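**Wukard hand-held gripper, two-finger version -- review after 2,000 examples**

I bought the Wukard to collect folding examples for a small learning system that handles laundry. I had been using a Nirkov arm with a joystick, which gave me clean data and very little of it. The Wukard is a gripper you hold yourself. You squeeze the trigger, the two fingers close, and the unit records what the hand did. You don't need a robot in the room.

Setup took most of an evening. The printed guide skips the calibration step, and the version on the Plillwood support page is for the older trigger. Once I found the right file it was fine.

Yanti Oei did most of the recording. We kept to one task, folding and moving jeans, and worked in ordinary bedrooms. I wanted beds with patterned sheets and other clothes on them, as the policy I trained in February did well on a bare table and poorly on anything else.
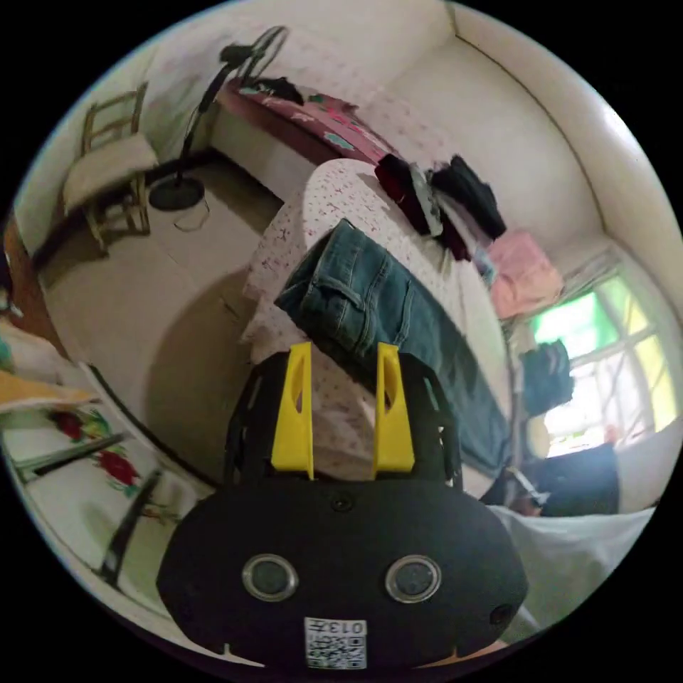
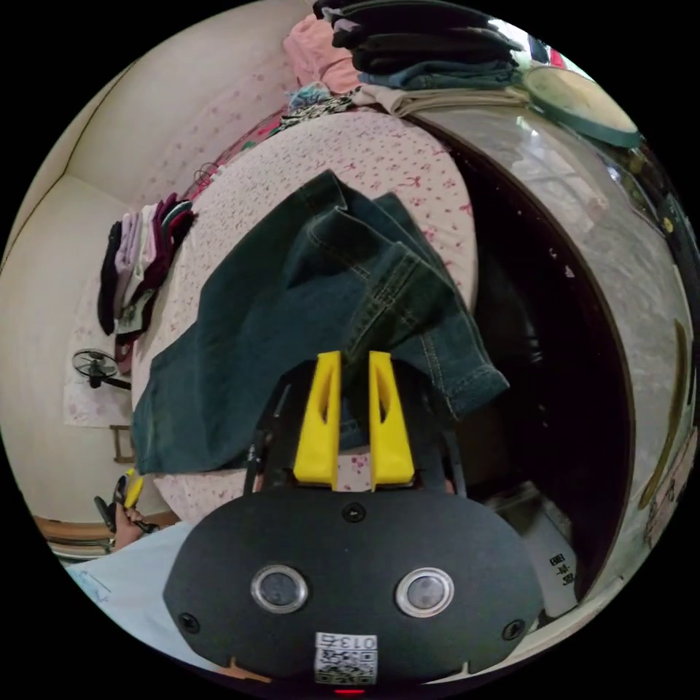
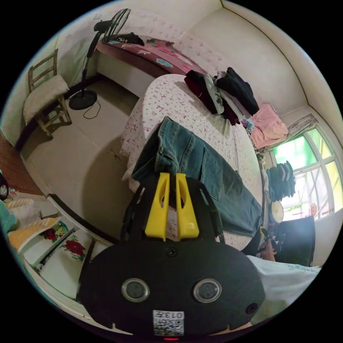
Jeans at the bed, with other folded clothes farther back.

Denim is hard on any gripper. The fingers pick up a single layer at the hem easily. At the waistband, where the fabric doubles over itself, you have to come in low and push a little before you squeeze. Yanti got good at this in a day. I never did, and my own examples have a lot of second attempts in them. I left those in for the first training run and took them out for the second. The second run was better, though I changed the learning rate too, so I can't say how much of it was the data.

We ended up with 2,035 recordings and kept 2,000. Most of the rejected ones were started too early, with the operator still walking up to the bed. A few lost tracking near a window and had gaps in the hand position. The software flags the gaps but doesn't flag the early starts, so someone has to watch everything once. Plan for that. It took me longer than I expected.

Weight is the main complaint. It's fine for the first hour, and after that your wrist knows about it. We switched people every 6 recordings when there were two of us, and slowed down a lot when there was one. A strap would help. Sheikh sells one for a similar handle, and I tried it, but it covers the trigger guard and you can't get your finger in cleanly.

The fingers have held up. One set has done all of the work so far and still grips the same. The spare set is still in its bag. Replacing them takes 2 screws, according to the guide.

Battery life is acceptable. Exporting is slow, and the program gives no progress bar -- just a window that looks frozen until it finishes. Let it run. I killed it twice thinking it had crashed and had to start over both times.

I'd buy it again for cloth work. For small rigid parts I would stay with the Nirkov, where the fingers go exactly where you put them.

Four stars. I took one off for the export software and the missing calibration page.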